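Ticket: spare fingers for the hand-held grippers, November budget
Opened by: Villads Overgaard
Status: waiting on purchasing

Hi all, me again with the shopping list! I got a quote from Skavel for replacement finger sets and it came in at $15 a set, with a minimum order of 4. That part's easy. My trouble is the mounting plates, which they want $300 for (!), and I don't know if we need spares of those at all before the glove and mitten sorting job starts. 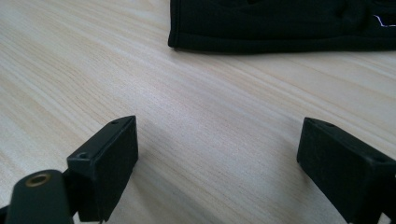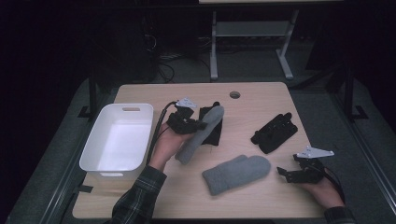
First: fingers open over the tabletop. Second: both grippers at the table, gray mitten in the left one.

I'd like to keep the whole thing under $200, so my vote is fingers now, plates next year.

Reply from Þórey Hjaltadóttir:
Fingers are fine by me, go ahead and put them in. Before we drop the plates, can you ask Indwood if they'd sell us just one? Skavel only does them in pairs, I think. Also please check that the quote has the screws in it, last time it didn't and I had to raise a second order.

Reply from Villads:
Screws are in, I checked line by line. I've emailed Indwood and I'll leave this open till they write back.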